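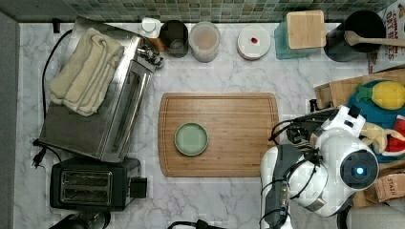 Tips for a film evening at home

Choose the film before Sunday, otherwise the evening goes away with searching. An old western of 90 minutes is good for guests who come with children.

Make the popcorn in a big pot with the lid a little open. For four people I take 70 grams of corn and two spoons of oil. Salt it at the end - fine salt stays on better.

Close the curtains early and put one small lamp behind the screen, so the eyes do not get tired.
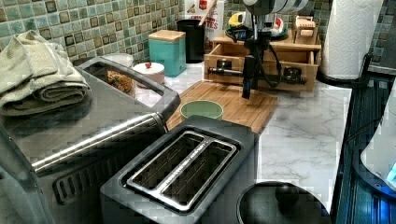
Toaster oven and two-slice toaster on the counter.

If the voices are too quiet, turn down the bass first. Subtitles help also, my neighbors in Rirnwood always ask for them.

Ifeoma Garba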